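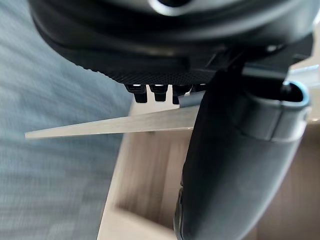
The chest clinic has moved me on to the slower breathing exercise, morning and evening, and I am to keep it up until I go back. In for four, out for four, then rest. I lose count if I shut my eyes, so I keep them open and go along the row of small black pegs, left to right, one breath-count to each. The last is mostly hidden but I know it is there. Managed eight rounds before the cough started. The blue inhaler helped, as it usually does.
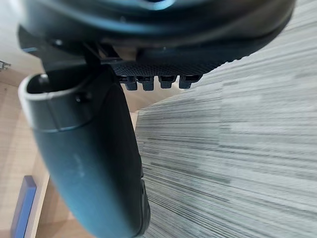
Laltham, 6th March

Up at six, tight across the chest, better after tea. Peak flow was 20 down on yesterday. I wrote it in the book and left it at that. The bus to Feyisa House takes up to 90 minutes with the change at Jesirberg, and the appointment itself was over very quickly. The nurse watched me use the Isus spacer and said I was breathing in too fast. I have had it since August and thought I was doing it properly. She made me do it 3 times until she was happy. 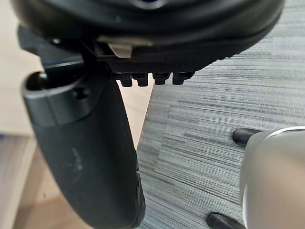

She also wants me to rinse my mouth afterwards, every time, which I have been skipping at night. The prescription will go to the chemist near the station -- not the one on the hill, thank goodness. No change to the dose for now. I asked about the damp in the back bedroom and she said to sleep at the front if I could, so I moved the bedding across after supper. Need to ring about the repeat tablets tomorrow.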